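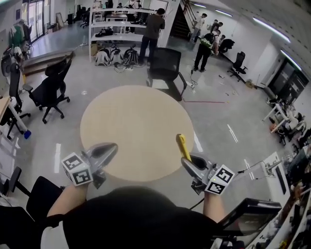
By take 56 I'd stopped thinking of the grippers as things I was holding. They were just my hands now, a little slow, a little stupid, like I'd slept on them.

"Again," said Sylvain Brunet, from somewhere behind the laptop. "And don't do the flourish."

"What flourish?"

"The one at the end. You wave it like you're conducting. Drernisora will learn that, you know. We'll ship it to Masson and it'll conduct."

Okay, so I had a flourish! I'd been at Trikel for 9 days and it was the first thing anybody had noticed about me. Pick up the yellow thing, pass it over, put it down, reset. We owed Astanura 600 good ones and Sylvain had already thrown out a bunch of mine for what he called personality.

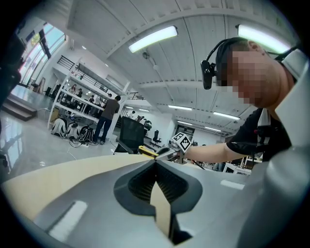 So I did the next one flat. Dead flat, like someone filling in a tax form. My wrists hurt, my headset was sliding, and the guy over at the shelves kept humming the same four notes (I still have them in my head, thanks).

"Better," Sylvain said. "Boring. Keep going."

I got to 70 before he called lunch. Then he let me watch the arm try it with what it had learned from the first batch. It reached, it missed, it reached again. It got hold of the thing and set it down, and right before it let go there was this tiny lift of the wrist.

Sylvain looked at me. I looked at my sandwich.

"Delete it?" I said.

He played it again.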